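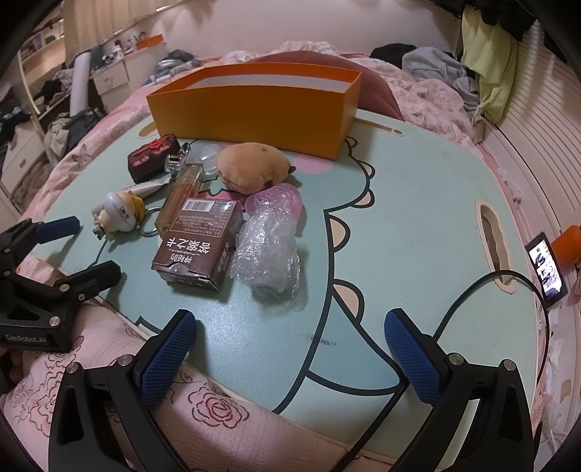
4.2 Demonstrations in the Bedroom

The arm we built at the Metbridge workshop was meant to learn one chore, which we call Griltus in the rest of this paper: take small things from a tabletop and put them in an open box. The first set of demonstrations was recorded at a bench, with a fixed lamp and objects of our own choosing. A policy trained on that set did well at the bench. We did not find this very impressive, and the reader should not either. The second set was recorded by one of the authors (Grīnberga) at home, with hand-held grippers, on a small table standing over a bed. Figure 2 shows that setup, with the fingers open and the orange box at the back of the table.

It is tempting to say that such data is "in the wild" and leave it there. Much of the writing on home-built arms does so. We would like to know which parts of the mess matter, and we are not convinced that all of them do. The clothing and bedding behind the table add plenty of variety to the pixels, but cropping the input to the tabletop changed the results so little that we now doubt the background was doing any work. This is a small comparison and we would not lean on it heavily.

The tabletop itself is another matter. Ours is mint green and printed with a cartoon character whose thick black outline and peach-colored spikes have the size and contrast of things one might pick up. The bench policy, which had only seen plain surfaces, reached for the print again and again. Adding the bedroom demonstrations reduced this, though it never went away, and pink printed areas close to real objects were the worst case. We first blamed the depth estimate. Zacharopoulos later reran the same episodes with depth removed and got much the same errors, so we withdraw that explanation without having a good one to replace it.

Objects were left as they came. The group in Figure 2 includes a tan plush toy, bubble wrap, a long clear bottle of amber liquid, a keychain with a split ring, and a brown card box with Chinese print that is upside down from the operator's side. Several of these overlap, and we made no rule against it. Clear plastic was hard for every version of the policy we trained. Bubble wrap was hard in a different way: the policy would close on it readily enough, then bring along whatever lay underneath. Our scoring counts this as a success if the wrap ends up in the box. We think that rule is too kind, but we had fixed it before the first trial and kept it.

We recorded 232 demonstrations in the bedroom, containing 661 separate grasps. Each session was limited to 90 minutes. Past that point the operator's motions became shorter and more hurried, and an early batch recorded without the limit was thrown out. We mention it here so that nobody takes 232 as the number of attempts made.

Two points about the build deserve a plain warning. The first is the gap between hand and arm. A person holding a gripper will tilt the wrist, lean in and steady the tool without thinking, and none of our hardware can lean. The Hassanpour frame we used for the arm has a short reach, and many recorded paths had to be scaled or dropped before it could follow them at all. Claims that hand-held data "transfers directly" to a cheap arm should be read with this in mind, including the claim we made ourselves in an earlier draft. The second is the cable. In the bedroom a black cable ran over the tabletop, arching across the end of the handle cutout and along the right edge. It is visible in a large share of the episodes. The bench set has no such cable, and a policy could in principle tell the two sets apart from it alone. We masked it in the final training runs using Clomo, our labeling script, but the masks were checked by eye and only on a sample.

What the bedroom set gave us, then, is a policy that is less easily fooled by a patterned surface and somewhat better with soft objects. We cannot say that it would cope with a second bedroom. All of the home demonstrations come from one room, one table and one pair of hands, and the trials in Section 5 reuse that same table, carried to the workshop in November. A test on a different printed surface was planned and then dropped when a wrist motor failed – the arm was out of use until after the trials had closed. Until someone runs that test, we would treat the drop in false reaches as a result about this particular print.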